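Wullwood Hand-Held Gripper – Set-up and User Guide
Section 8: When the jaws don't close (or don't let go)

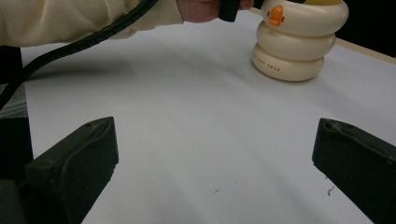 Fig. 8-1. Jaws apart, stacking toy ahead and to the right. Note the cable crossing the sleeve.

8.1 Before you start

This section covers the three faults that make up most of our post bag: jaws that stop short, jaws that drift, and jaws that hold on to a thing long after you have lost interest in it. It replaces the old section of the same number, which told you to send the unit back in every case and was popular mainly with couriers.

You will need the hex key from the lid of the case, a dry lint-free cloth, a sheet of plain white paper and something light to pick up. A stacking ring will do nicely. Please don't test with a full mug.

CAUTION: The jaws close with enough force to bruise a finger. Switch off at the supply and wait for the status light to go out before you touch either finger of the gripper. The trigger is not a safety device. Neither is a colleague promising to keep off the trigger.

8.2 Cable snag (fault code 149)

Code 149 means the controller has lost touch with the jaw motor for a moment and has stopped where it was. In the returns we opened last year the motor was nearly always fine. The cable had been dragged, trodden on, or pulled tight over somebody's forearm until the plug worked loose.

1. Let go of the trigger. Leave the jaws as they are, even if they are holding something.
2. Support the held object with your free hand, from underneath and well clear of the jaws.
3. Switch off at the supply.
4. Follow the cable from the handle back to the controller with your eyes first, then your hand. Look for kinks, flat spots and chair legs.
5. Unplug the cable at the controller end. Check the pins. A bent pin is a job for the service desk – pliers are how one bent pin becomes four.
6. Plug it back in and turn the collar until it clicks.
7. Leave enough slack for a full reach across the table.
8. Switch on. The jaws will open to their widest as part of the start-up check, so anything still held will be dropped. See step 2.

NOTE: The ribbed sheath protects against rubbing. It does nothing at all about being pulled. If the cable has to run over your arm, keep the loop loose and push back any sleeve the sheath might catch. Chunky knitwear is warm, handsome and very good at finding a cable.

8.3 Jaws stop short of the object

1. Switch off and wait for the light.
2. Wipe the inner face of each finger with the dry cloth. No solvents, no spit.
3. Look along the upper rims. Light scuffing is wear and can be left alone. A crack, or a lip that moves when pressed, means the finger must be replaced.
4. Check that both fingers sit fully home on their mounts. Tighten with the hex key until snug, then stop. The key is short on purpose.
5. Lay the sheet of paper flat under the jaws, switch on, and open and close them a few times with nothing between them.
6. Look for grit on the paper. If any has come from the jaws, go back to step 1 and clean the mounts as well.
7. Try the light object. Begin with the lowest force setting and go up one step at a time.

If the jaws still stop short, write down the cycle count shown under Menu > Service. Fingers from the first Cukura batch were supplied with a soft liner that begins to swell after more than 900 cycles. These are changed free of charge. Ivar Nyberg, who runs our service desk, once received a set that had done 2,766 and asks that you don't try to beat it.

8.4 Jaws will not release

1. Do not pull the object. Do not pull the handle either, which comes to the same thing.
2. Press and hold the release button until the status light turns amber.
3. If nothing happens, switch off and wait for the light to go out.
4. Turn the manual release at the base of the jaws a quarter turn to the left. Hold the object while you do so.
5. Leave the unit switched off until you have been through 8.2 from step 4.

WARNING: Never use the gripper with the manual release open. The jaws will feel as though they are holding. They are being polite.

8.5 Reporting a fault

Send the fault code, the cycle count and one clear photo of the jaws to the service desk, using the form at the back of this guide. "It went funny" is a complete sentence but a poor fault report. Please also say which controller you have, Flostura or Turcotte, as the plugs look alike and the spare cables are not interchangeable.

Section 8 revised May 22, 2023. For storage and carrying, go to Section 9.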